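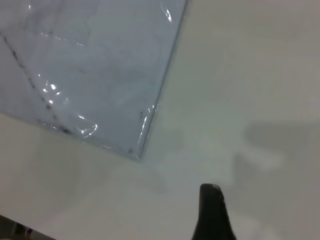 Saco de plástico transparente na mesa de conferência. Os pontos escuros não constam da ficha do fornecedor.

Sobre nós

A Brasine compra, confere e revende sacos de plástico transparente para oficinas, papelarias, laboratórios escolares e pequenas lojas. Somos uma empresa pequena e não temos vontade especial de ser outra coisa. Quem chega a esta página à espera de ler que nascemos de um sonho vai ficar desiludido: nascemos de uma devolução.

A história conta-se depressa. Angharad Parry geria o armazém de uma retrosaria por grosso e recebeu, num mês de agosto, uma encomenda de sacos que vinham descritos como «cristal, primeira qualidade». Pôs um deles sobre a mesa e viu-lhe riscos, pintas e uma costura que abria com a unha. Ligou ao fornecedor. Explicaram-lhe que era a luz. Mudou a mesa de sítio, voltou a olhar, e as pintas tinham ido com o saco. Devolveu tudo, esperou pelo reembolso muito mais tempo do que o contrato dizia e, enquanto esperava, começou a fazer a lista do que gostaria que alguém tivesse verificado antes de lhe vender aquilo. Essa lista, com emendas, ainda é a nossa folha de conferência.

O que fazemos

Recebemos os sacos, abrimos as caixas e tiramos 40 unidades de cada lote para a mesa. Há empresas que fazem isto por computador e empresas que não fazem isto de todo, e pela nossa experiência os folhetos de umas e de outras são iguais. Nós usamos uma mesa clara e lisa, luz de cima e duas mãos limpas. Estende-se o saco, alisa-se o que der para alisar e olha-se para o plástico de vários ângulos, porque o brilho engana muito. Uma ruga com reflexo parece um defeito. Um defeito debaixo de um reflexo não parece nada.

Depois olha-se para a costura. Uma soldadura decente vê-se como uma linha fina e contínua, um pouco mais escura do que o resto, e deve ir direita de uma ponta à outra. Puxa-se. Se ceder, o lote fica de lado, por muito bonito que seja o certificado que o acompanha.

Por fim, a sujidade. É aqui que discutimos mais com os fabricantes. Pontinhos cinzentos ou pretos num saco transparente podem ser pó que pousou por fora, resíduo que ficou preso numa dobra ou qualquer coisa que já vinha de dentro. Não se sabe só de olhar, e desconfiamos bastante de quem diz que sabe. Passamos um pano seco por fora. O que sair era pó. O que ficar passa para a folha como «marca não identificada», e assim permanece até alguém nos mostrar melhor explicação do que «é normal nesta espessura».

O que não fazemos

Não vendemos sacos «invisíveis». Todo o plástico transparente tem um tom, e posto sobre branco puxa quase sempre para o azulado ou para o cinzento. Se o cliente precisa de mostrar a cor exata de um tecido ou de um papel, pedimos-lhe que nos mande uma amostra e enviamos-lha de volta dentro do saco, para que julgue com os próprios olhos e na sua própria luz.

Não usamos a palavra «ecológico». Já nos pediram que a puséssemos no catálogo, um consultor chegou mesmo a trazer-nos o desenho de uma folhinha verde, e a resposta foi perguntar-lhe o que queria dizer ao certo. Continuamos sem saber. Vendemos plástico. Dizemos a espessura, dizemos se a costura aguenta ser reutilizada, e aconselhamos quem compra a comprar menos quando nos parece que está a comprar a mais. O conselho costuma ser recebido com surpresa e raramente é seguido.

Também não personalizamos com logótipo. Fizemo-lo durante uma temporada, a tinta largava, e achámos mais sério parar.

As nossas linhas

Asov é o saco plano, sem fecho, soldado nos lados. Serve para peças soltas, folhas, amostras, botões, tudo o que não tenha arestas. Quem lá mete parafusos compridos vai furá-lo, e preferimos escrevê-lo aqui a discuti-lo depois ao telefone.

Riis é o mesmo saco em película mais grossa. Custa mais e dura mais, embora não dure tanto quanto a diferença de preço faria supor. Para uso único não o recomendamos. Para gavetas de oficina, onde o saco é aberto e fechado várias vezes por semana, compensa.

Brorkby é a linha de segunda escolha. São sacos que passaram na costura e falharam no aspeto: riscos, marcas de dobra, manchas ténues, pintas que o pano não tirou. Vendem-se mais baratos, dentro de uma caixa onde vem escrito o motivo. No começo pensávamos escoar por aqui uns restos. É hoje a linha que mais sai, o que nos obriga a desconfiar um pouco da importância que toda a gente diz dar ao aspeto.

Nenhuma destas linhas é destinada a contacto direto com alimentos. Perguntam-nos isto constantemente. A resposta é não, incluindo para pão, incluindo «só por um bocadinho».

Quem somos

Somos nove pessoas, contando com quem trabalha a meio tempo. A Angharad trata das compras e continua a fazer parte da conferência, em particular quando um fornecedor novo jura que não vale a pena conferir. Não temos departamento de inovação. Temos um quadro na parede onde se apontam as reclamações dos clientes, e lemo-lo em conjunto antes de cada encomenda grande.

Os nossos valores

Pediram-nos esta secção quando se fez o site. Tentámos escrevê-la e saiu-nos um parágrafo que podia estar na página de um banco ou de um ginásio. Deixamos antes as condições, que nos comprometem mais:

Devoluções aceites até 30 dias depois da entrega, com a caixa aberta ou fechada.
Se mais de um saco em cada pacote tiver a costura aberta, substituímos o pacote inteiro.
As fichas de conferência são enviadas a quem as pedir, incluindo as que nos ficam mal.
Os preços do catálogo são os preços. Não há campanha, nem última oportunidade.

Sobre as fichas: já arquivámos 339. Umas são aborrecidas, outras têm letra difícil, e há um conjunto delas em que a coluna da espessura foi preenchida com a régua errada. Estão assinaladas como tal. Pensámos em deitá-las fora e decidimos guardá-las, com a nota por cima.

Visitas e amostras

Recebemos visitas com marcação. Aviso desde já que há pouco para ver: estantes, caixas e a mesa. Quem quiser pode trazer os seus próprios sacos, comprados a nós ou a outros, e estendê-los ao lado dos nossos. Já perdemos uma venda assim, e o saco do concorrente era de facto melhor. Passámos a comprar ao mesmo fabricante.

Para amostras, escreva-nos a dizer o que vai guardar, com que peso e durante quanto tempo. «Um saco normal» não nos diz nada. Enviamos até três tamanhos por pedido e não voltamos a telefonar para saber se gostou.

Página revista em 20 de setembro de 2025.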